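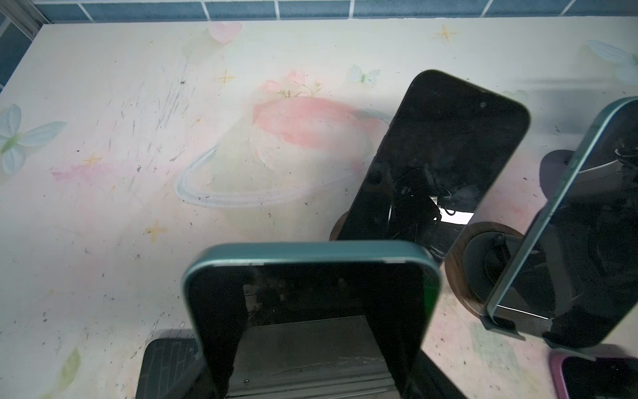
Phones in holders on a printed mat, tiled wall behind.

Is the Braltix two-arm cell suitable for a phone repair training room?

Our institution in Flollville is considering the Braltix kit for phone handling exercises. The quotation covers 2 arms and 6 phone stands. Kindly advise whether the stands and floor mat are adequate.

Macarena Montoya 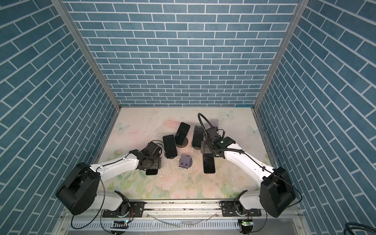 We have operated this kit since September. Layout is the principal matter to settle before purchase. With both arms on one rail and phones standing and lying between the grippers, the middle of the mat fills quickly, and we recommend that one stand be left empty, as the purple one is. Please also budget for cleaning.

Ollero

good kit, ask for the long cable

Pyo 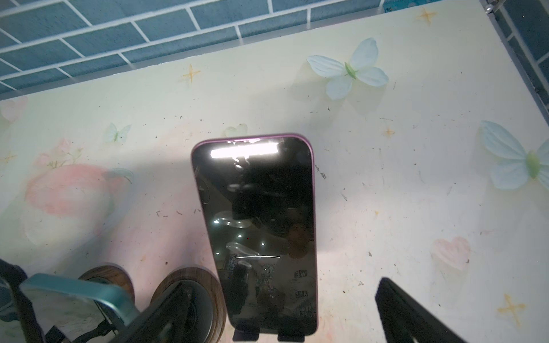
Lighting deserves attention in any evaluation. The supplier's setup guide devotes 7 pages to it. A dark screen returns a white band of glare near its top, and even the lettering on a T-shirt may be reflected. Staff should stand clear during trials.

Ollero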